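In Defense of the Crowded Counter
May 4, 2024

I have read over 40 articles telling me to clear my kitchen counter, and I'm done. The latest wanted everything behind a door except a kettle. Who lives like that? 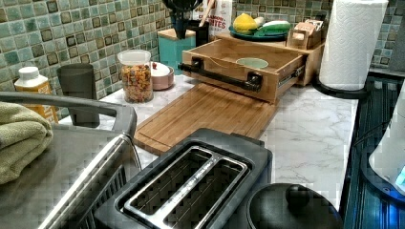

I cook at home most nights, and what I want is to reach out and grab the thing. A cutting board that lives flat on the counter gets used. One that lives behind the baking sheets gets a plate used in its place (I've done it, and the plate has the scars).

Same goes for knives. Keep them close to the board and close to the faucet, and you'll rinse, chop and rinse again without crossing the room!

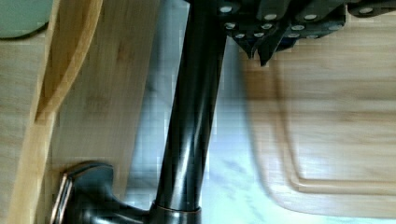
What about drawers?

I like a drawer you can leave open while you work — a bowl sitting in it, ready to go. And if play food ends up on a good blue plate next to it, fine. Kids want counter space too.

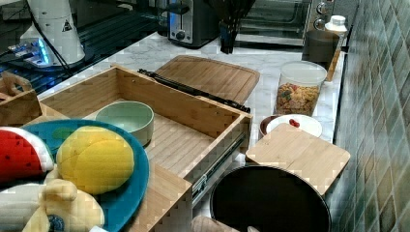 Erlinda Manalo wrote in to say that all this sounds lovely until you have to wipe under it, and that she put 6 things away in March and hasn't missed one.

Fair enough. I wipe around mine — and I'm keeping the boards out.

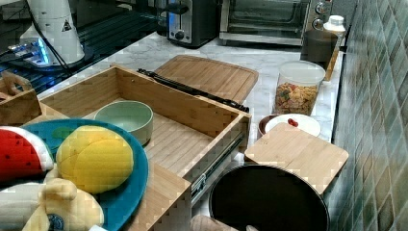
Drawer open, boards within reach.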